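About Goltcombe

Home
Our services
About us
Book a visit

Goltcombe started with one bathroom, and it belonged to Urszula Rutkowska's mother. Urszula had been driving out to Bakdale every Saturday to help with the washing, and she noticed that while the kitchen and the lounge were always neat as a pin, the bathroom counter was slowly filling up. There were half-used tubes, bottles with the caps missing, three combs, a drawer that wouldn't close. Her mum knew it was a mess and it bothered her, but bending and sorting had become hard work, and she didn't like to ask. So Urszula did it for her one morning with a cup of tea going cold on the windowsill, and by the next month two of the neighbours had asked if she'd come and do theirs as well.

That's more or less how we still get most of our work. We're a small home tidying and household help business, five of us at present, and we look after homes in Bakdale and the farms and villages nearby. Our office is upstairs in the old Piątek building on the main street, which has 1873 carved over the door and a staircase that we apologise for in advance. Do ring first if you have trouble with stairs and one of us will happily come down, or come to you.

What we do

We tidy, sort, clean and put away, and we do it with you if you'd like to be part of it. Some of our customers sit in the room and chat the whole time (we love this), and others hand over the key and go to the shops. Kitchens and linen cupboards take up a good share of our week, but bathrooms are still what we're best known for, and Urszula will talk to you about them for as long as you'll let her.

We have a few habits that customers seem to appreciate. Nothing gets thrown out without your say-so. Anything we aren't sure of goes in a shallow tray and you can look through it in your own time, with no hurry about it. Medicines we don't touch, apart from telling you if we see a date that's passed. And when we've wiped down a counter we put things back where your hand expects to find them, so the soap you use every day stays beside the basin even if it might look prettier somewhere else.

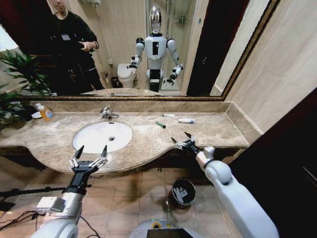
Marble needs a gentler touch than most people give it, and we've looked after plenty of it over the years. Vinegar and lemon will dull the polish, so we use a mild soap, warm water and a soft cloth, then dry the surface well, especially along the backsplash and behind the tap where water likes to sit. Framed mirrors get the same sort of care, with the cleaner sprayed on the cloth and kept well away from the frame.

Who we are

Urszula still does home visits most days and answers the phone before nine. Girish Pandey joined us after many years in hotel housekeeping and can fold a fitted sheet so flat you'd think it had been ironed. Leidy Tello and Celeste Echeverría work as a pair on the bigger jobs, moves and downsizing mostly, and Sławomir Wasilewska keeps our bookings and our van in order.

We take new customers all year, though September does fill up early. A first visit is free and there's nothing to sign. Please don't tidy up before we come!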